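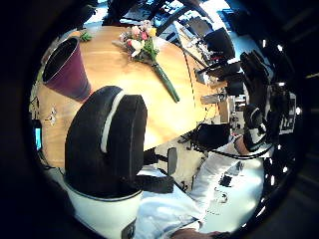

Wie oft muss man eine Laborwaage eigentlich justieren? Bei uns jeden Morgen vor der ersten Einwaage und immer dann, wenn sie umgestellt wurde.

Die Frage kam gestern wieder rein, deshalb mal ein kleiner Thread zum Thema Wiegen. Ich arbeite in einem Prüflabor für Baustoffe, wir wiegen also den ganzen Tag Sand, Splitt und allerlei Pulver. (1/?)

Erstmal die Begriffe, weil das dauernd durcheinandergeht. Kalibrieren heißt: Ich lege ein bekanntes Gewicht auf und schreibe auf, was die Waage anzeigt. Justieren heißt: Ich greife ein und stelle die Anzeige richtig. Wer justiert, ohne vorher zu kalibrieren, weiß hinterher nicht, wie falsch die Werte von gestern waren. Fragt mich, woher ich das weiß 🙃

Unsere Hauptwaage ist eine Holudex mit 3000 g Höchstlast. Kein Luxusmodell, aber die läuft und läuft. Daneben steht noch eine alte Onix, die ich heimlich lieber mag, weil sie so schön schnell zur Ruhe kommt. Die Tasten kleben halt ein bisschen.

Zum täglichen Check nehme ich ein Prüfgewicht mit 1000 g. Immer mit Handschuh oder Gabel anfassen! Fingerfett wiegt was, und vor allem bleibt es drauf. Bei uns lag das Gewicht früher einfach offen neben der Spüle, da krieg ich heute noch Puls.

Jetzt die Geschichte, wegen der ich überhaupt angefangen habe zu schreiben. Letzten September zeigt die Holudex morgens 1009 g. Neun Gramm daneben! Ich natürlich sofort: Wägezelle kaputt, Servicetechniker, Drama.

Mein Kollege Tomás Ní Chonaill guckt sich das an, hebt die Waagschale ab und pustet einmal drunter. Nichts. Dann schiebt er die Waage zwei Zentimeter nach links, und die Anzeige steht auf 1000. Die Schale hatte hinten am Netzkabel vom Siebturm angelegen. Ich hatte da am Vorabend umgeräumt, also ja, selber schuld.

Seitdem steht auf meinem Zettel: erst gucken, ob irgendwas anliegt, dann Libelle prüfen, dann einschalten und warten. Bei uns sind das etwa 30 Minuten Warmlaufen. Im Handbuch steht was anderes, aber in unserem Keller braucht sie die Zeit einfach.

Und der Siebturm – der ist jetzt auf einem eigenen Tisch. Vibration und Waage auf derselben Platte, das geht vielleicht bei ganz groben Sachen gut. Wir haben es lange so gemacht und uns immer gewundert, warum die letzte Stelle tanzt.

Zugluft ist auch so ein Ding. Unsere Lüftung bläst genau auf den Wiegeplatz, da hilft nur ein Windschutz. Den von Fitzgerald hatten wir zur Probe, der war mir zu fummelig mit den Schiebetüren. Geworden ist es der von Valtutton, Deckel aufklappen und fertig.

Weil gleich wieder wer fragt: Nein, die interne Justierung ersetzt bei uns das externe Gewicht nicht. Ich drück den Knopf trotzdem jeden Morgen, danach kommt das Prüfgewicht drauf und der Wert ins Heft. Ja, Heft. Papier. Mit Kuli.

Nächstes Mal schreib ich was zu Trockenschränken und warum man heiße Schalen nicht auf die Waage stellt (Auftrieb, ganz fies, die Probe wirkt dann zu leicht). Wer bis dahin einen guten Tipp gegen statisch geladene Pulver hat, bitte her damit, ich hab da gerade einen Füller auf dem Tisch, der springt mir vom Löffel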